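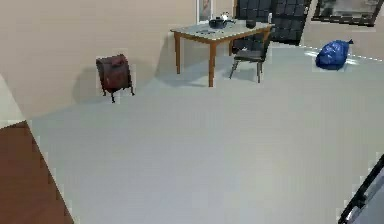

Help / Furniture orders

Frequently asked questions

How long does delivery take?
Items in stock leave our Eltulier warehouse within 11 working days. Tables and desks made to order take longer, and the date is shown at the checkout before you pay.

Can I choose a delivery day?
Yes. Zarkitz, our carrier, will send you a text with a choice of days. If you miss it, reply with the word DAY and they will send it again.

Will the driver carry my order upstairs?
Standard delivery is to the front door. Room delivery costs £19 per order and covers any floor, as long as the boxes fit through the door and round the stairs. Please measure first - we can't refund the charge if the crew has to leave things in the hall.

Do tables come put together?
No. The legs are packed with the top and you fit them at home. The Bawa range needs a crosshead screwdriver, and the bolts and key for the Codent range are in the box.

How do I look after a painted top?
Wipe it with a damp cloth and dry it straight away. Don't use bleach or cream cleaners. Put a mat under hot pans.

Can I send something back?
You have 30 days from delivery. Keep the packaging if you can. Made-to-order pieces can only be returned if they are faulty.

A part is missing. What should I do?
Send us your order number and the letter printed beside the part in the leaflet. Small parts go out by post free of charge.

Do you take away old furniture?
Not at present. We stopped this service in January.

Page last updated: Saturday, July 18, 2020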